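Speaker notes: Where Did I Put It? A talk on losing things at home

Brimcombe Library evening talks, September 9, 2024

Running time is 40 minutes with questions. Slides advance on the clicker, spare batteries in the blue pouch.

1. Opening

Walk on holding my glasses case, open it, find it empty, look puzzled. (The glasses are on my head. It got a laugh at Masberg in August, so it stays in!)

Good evening, everybody. I want to talk about something every one of us has done this week, and some of us have done since tea. We've put a thing down and then we couldn't find it. I love this subject. I have loved it ever since I spent a whole morning hunting for a tin opener that was in the fridge, next to the tin.

Ask for hands: who has lost something in the house in the last seven days? Who found it somewhere they had already looked? Wait for the groans.

2. Putting down is not the same as putting away

Slow down here, it matters more than anything else in the talk.

When you put something away you make a small decision. Scissors, drawer, done. When you put something down, your hand does it while your head is busy with the phone ringing or the dog wanting to come in. Memory needs a bit of attention to work with, and if your attention was on the dog then very little gets stored. So when you stand in the hall later saying "think, think", you may be searching for a memory that was hardly made in the first place.

I find that hugely cheering. It means a lot of what we call forgetting is really a matter of not noticing, and noticing is a thing you can practise.

Pause. Sip of water.

3. The household diary

This is my own little study, so be clear that it is one house and proves nothing about anybody else's. I kept a notebook by the kettle for a year and wrote down every lost item, where it was last seen and where it turned up. By the end I had 143 entries. Show the page with the jam on it.

The things I lost most were the ones I used most, which makes sense once you think of it, because they move about all day. Christmas lights never go missing in June. Reading glasses, pens, the tape measure, the good scissors and keys, keys, keys. And they were so rarely hidden! They were out on flat surfaces in full view, on the arm of a chair or the edge of the bath or the stairs.

I call these landing places. Any flat top at hand height will do, and a low one is worse, because you search with your eyes at head height and sail straight past it. Next slide.

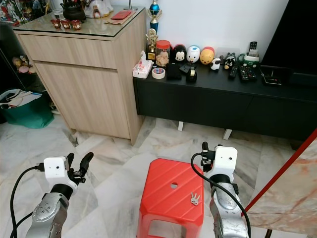 4. Looking properly

Keys on a red stool. Leave it up a moment and ask whether anyone has a stool, a step or a low shelf like that at home. Most people do, and it's usually somewhere between the door and the kettle.

Now the practical bit, so get them sitting up. When something is lost, we tend to look in the likely place, then look in the likely place again, a little crosser. I checked one coat pocket five times. The coat never changed its mind.

Try this instead. Stop and say the name of the thing out loud, it feels daft but it does seem to help some people spot it. Then go round the room in one direction, left to right, starting low. Get down to knee height if your knees allow. Lift things up as you go, don't just look at the tops of them, and finish one room before starting the next.

If there's time, do the tray game: two people up from the front row, tea towel over the tray, find the thimble. One searches anyhow, the other goes left to right. If the wrong one wins, just enjoy it and carry on.

5. A home for the wanderers

Hold up the bowl. It's an ordinary pudding bowl, chipped, from the Prallum market, and it lives on the shelf inside my front door. The trick with a home is to put it where you already drop things. I tried a lovely row of hooks upstairs and used it for four days.

Points to get in, any order:
Pick one item to begin with. Trying to give everything a home in a weekend ends in a heap on the bed.
Let the whole household choose the spot.
Bright colours on small things. A ribbon on the scissors has saved me hours.
When you break the habit, start again the next day and don't make a fuss.

6. When it matters more

Gentler voice. Some people in the room will be worried about themselves or a parent. Say plainly that mislaying things is very common at every age. If it has changed a lot lately, or someone is getting lost on a road they know well, a chat with the doctor is a good idea. I'm not a medical person and I won't guess from the stage. Leave a little silence before moving on.

7. Questions

Likely ones: odd socks (I have no answer, only sympathy), electronic tags (handy, as long as you change the battery), whether tidy people lose less (my sister-in-law is spotless and once lost a turkey).

Handouts are on the Fernandes table by the door. Please take a notebook page and start a diary of your own, I would so love to see them! Collect the bowl, the thimble and the tea towel before leaving, and check the lectern for glasses.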